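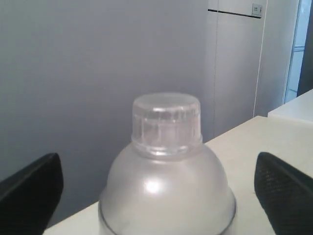

Fall swap is on, Sunday, September 24, 2023, at the Kevstead hall. Doors at 2, tables down by 5. Bring what you don't need, take what you do, same as always. Clothes, books, jars, kids' stuff. No mattresses please!! We still have one from spring.

Few changes this year. Felicja Wieczorek has the sign-in sheet, not Hanna. Hanna Kalinowski is on jars and bottles again, and she wants them rinsed with the lids ON. Odd lids go in the shoebox by the door. Last time we had 70 lids and hardly anything they fit, so check at home first.

Parking is a mess becuase of the road work on Raptis Street. Use the church side. If you've got a big load, text Kidus Zeleke before noon and he'll open the back gate.

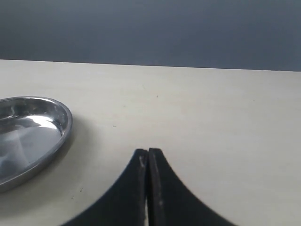 Table sign-ups close Friday. There are 19 spots and most are gone, so don't wait on it. You get one table per household, share if you can. Please keep the tops as bare as the right half of that pale one against the gray wall until you've signed in, last time people dumped bags everywhere and half of it got mixed up. Tape is fine on the legs, not on the tops.

Leftovers go to the Mokon thrift store Monday morning. Need 2 people with a truck or a van. Bogdan Wysocka did it alone in spring, not fair to ask him agian.

Next swap after this one is in November, coats and boots only. Haruna Kikuchi is taking names for that already.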